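I finished Furnow at one in the morning and then sat there with the lamp on, wanting to call somebody. If you like long family novels with a bit of weather in them, please move this one up your pile!

It's 818 pages, and I know that sounds like a lot for December. I thought so too. But the chapters are short, and by page 46 I had stopped checking how far I had to go. The story follows two sisters who inherit a ferry office in a town called Stistport, and the letters their father never mailed.
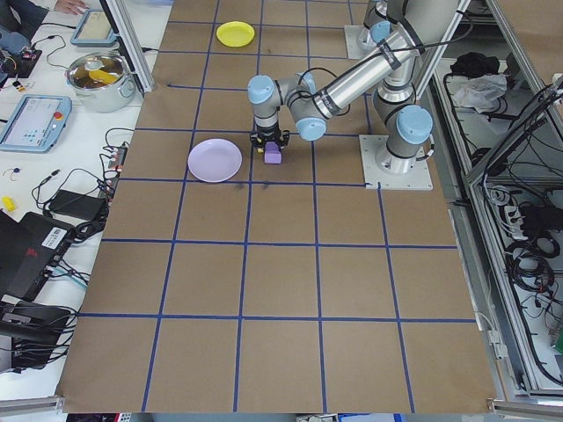 Purple block, lavender plate.

The older sister, Doãn, is my favorite. She's prickly and funny and she keeps a ledger of everyone who owes her an apology (I may start one). Her chapters are written in the present tense, which usually bugs me, but she's in such a hurry all the time that it fits her.
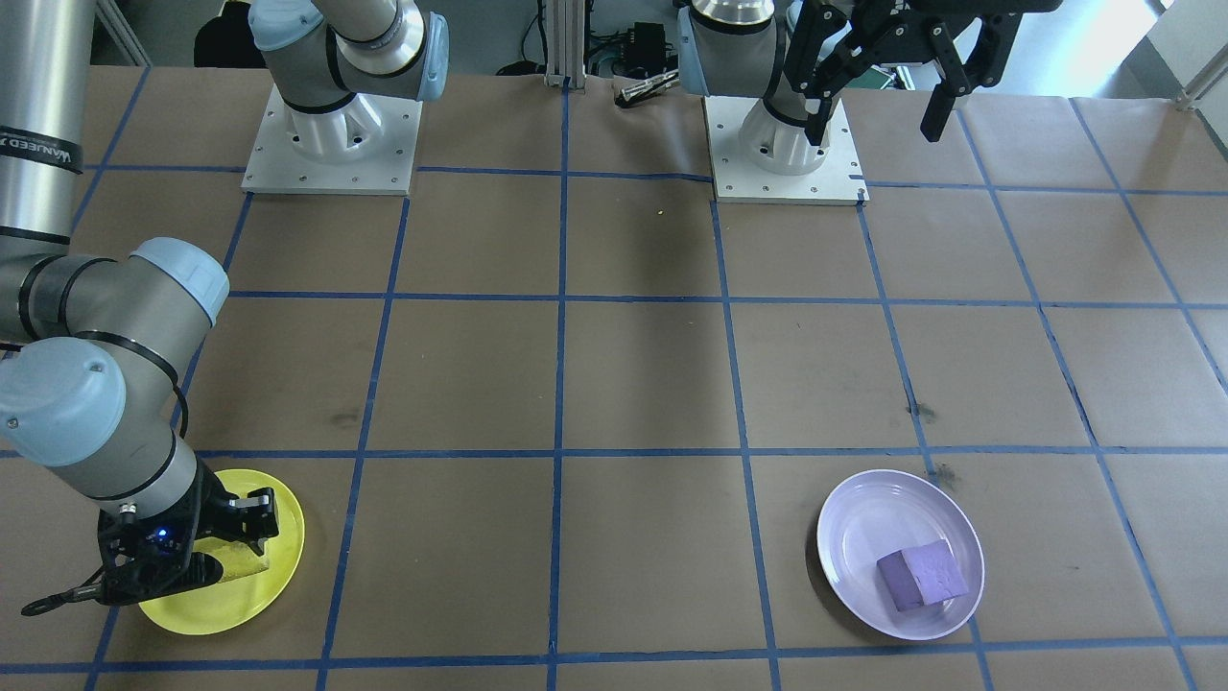
Two arms, two plates, lots of blue tape.

I did get a little lost in the middle, when the story goes back to the grandparents and everybody has the same first name. Chapter 13 has a family tree, so flip ahead if you need it. I wish I had!

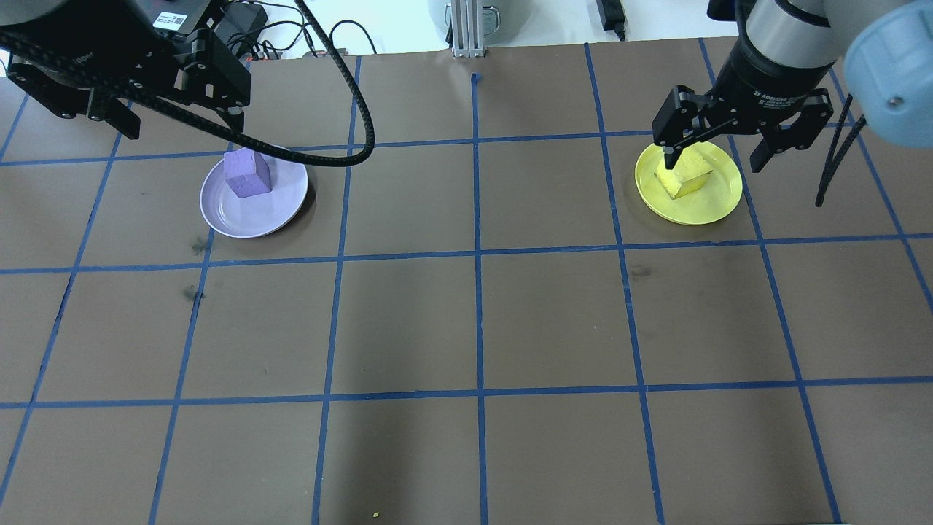
Furnow is told in pieces that don't come in order, and I loved that more than I expected to. You get a wedding, then a flood, then a Tuesday in the ferry office with nothing going on. I kept wanting to lay all the chapters out on brown paper marked off in squares with blue tape, one scene to a square, and shuffle them until the years lined up. Maybe on my second read, because there will be one.

Next up for me is Dranden, by the same author, which the library has on hold. 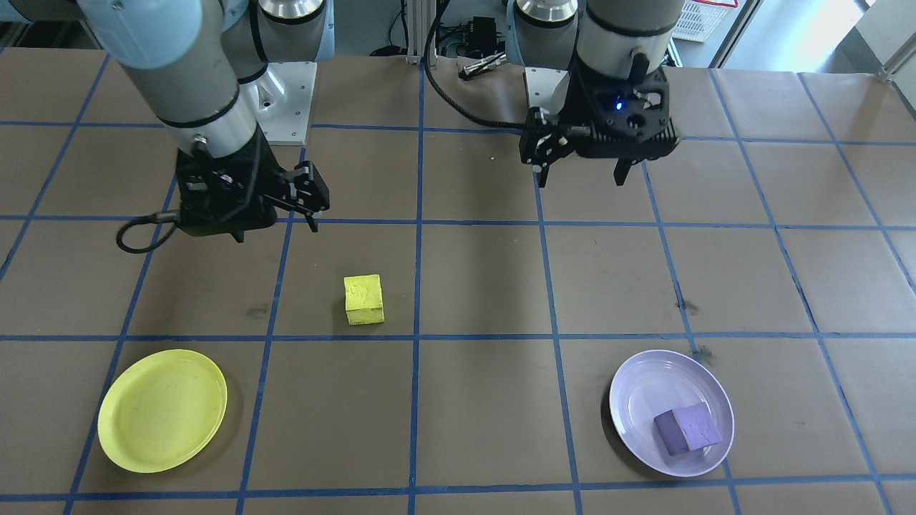
Anselmo Ccori wrote to say that I should have read Dranden first, that the ferry shows up in its last chapter, and that he cried on the bus over it. So now I'm even more impatient for my turn.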